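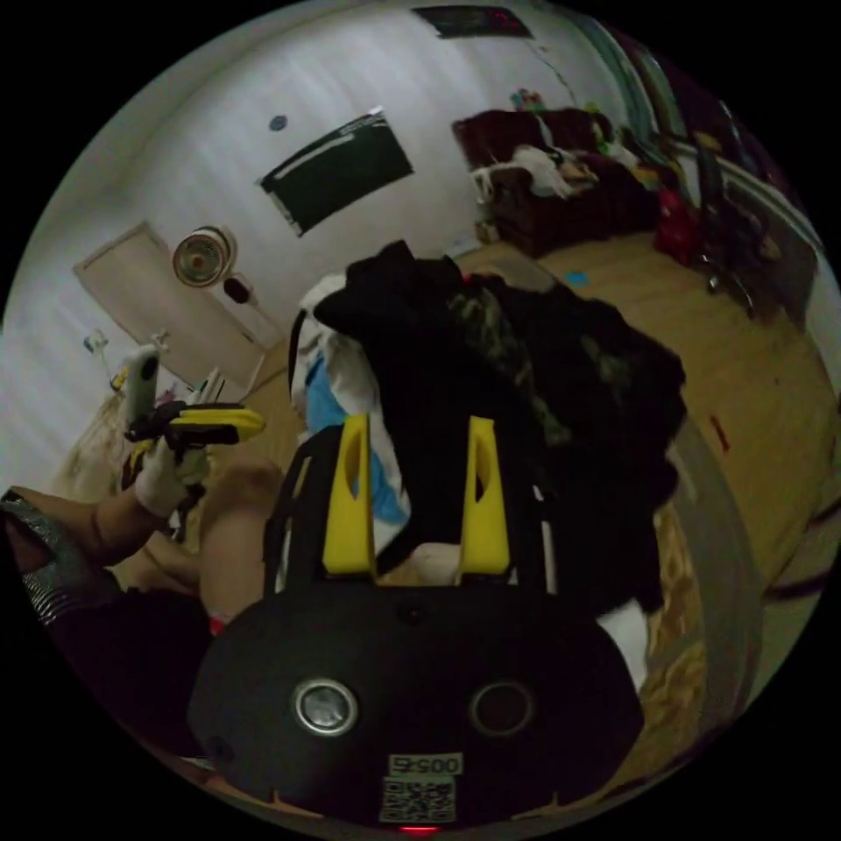 How a Robot Learns to Pick Up Laundry

A gripper is the part of a robot that grabs things. Some grippers have five fingers, like a hand. Many have only 2, and that is enough for a surprising number of jobs.

Before a robot can use a gripper well, people test it. One way is to take the gripper off the arm and let a person hold it. The person squeezes a trigger, the fingers close, and a camera looks at what the fingers are doing. The computer stores this as one try.

Clothes are hard to grip. A wooden block keeps its shape when you pinch it. A shirt folds, slides and hangs down, and a dark shirt on a dark pile is difficult for a camera to pick out.

Kwadwo Abubakari compares grippers at a workshop in Ulville. In August his group tested two kinds of finger on piles of clothes. The Grumico finger is a flat plate with a hole near the tip. The Aidoo finger is solid and has a rubber pad. Each finger got 1,000 tries with one layer of cloth. More tries with thick piles brought the total to 3,598.

The group wrote down three things for each try: whether the cloth was lifted, how many layers came up, and whether it slipped before it was put down. A try counted as good if one layer came up and stayed up.

The Grumico finger bent a little and followed the folds. The Aidoo finger held harder but often took two layers at once. For thick towels, the Aidoo finger did better.

The camera was tested too. A wide lens sees most of a room, but it makes straight walls look curved. The computer has to correct for this when it measures distance.

You can try a test at home. Put a sock on a table and pick it up with kitchen tongs 80 times. Write down each time it slips. Then do the same with a folded towel and compare the two lists.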